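3.2 Building the hand-held gripper

I built the gripper in the Barkholm workshop, mostly in the evenings, and the whole thing changed a lot between May and the version we report on (which we call Gruveo, after a typing mistake that stuck). The first one had fingers that were far too thin. They flexed whenever I squeezed anything stiff, and Nevzat Yaman, who did most of the early test grasps with me, kept saying it felt like picking up a spoon with two other spoons. So the arms got thicker – a lot thicker – and each one now has a brass-coloured ring set in the hole near its top, just below the pad.

The pads were the bit I fussed over most. They are black and rubbery, with plenty of face to press against, and I left the screw holes easy to reach so that a pad can be swapped at the bench without taking the arm off. For practice pieces we wanted things that were already lying about in a home workshop, which mostly means bits of wood, hinges and half-built frames. Figure 2 is from the stick task, with the fingers open on either side of an upright softwood stick.

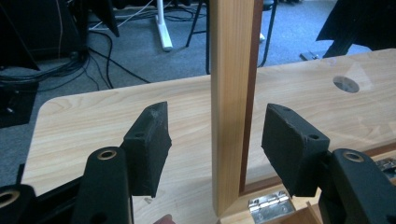 Figure 2. Gripper open around the stick, pads not touching it.

The reason I like thin upright pieces for this is that they're unforgiving. If the two pads don't meet the wood at the same height it twists in your hand, and you feel it straight away. A block of foam would let you get away with almost anything! We logged 2315 grasps over the whole study, and 1000 of those were on narrow wooden parts like this one, so by the end I had strong opinions about pad angle. I settled on a slight inward tilt. Flat pads were easier to make, but they tended to pinch at one edge first and then slide.

Wear is the part I would plan for sooner next time. The edges of the rubber fray with use, and after 65 sessions I stopped trimming them and simply wrote down which pair was fitted before each run.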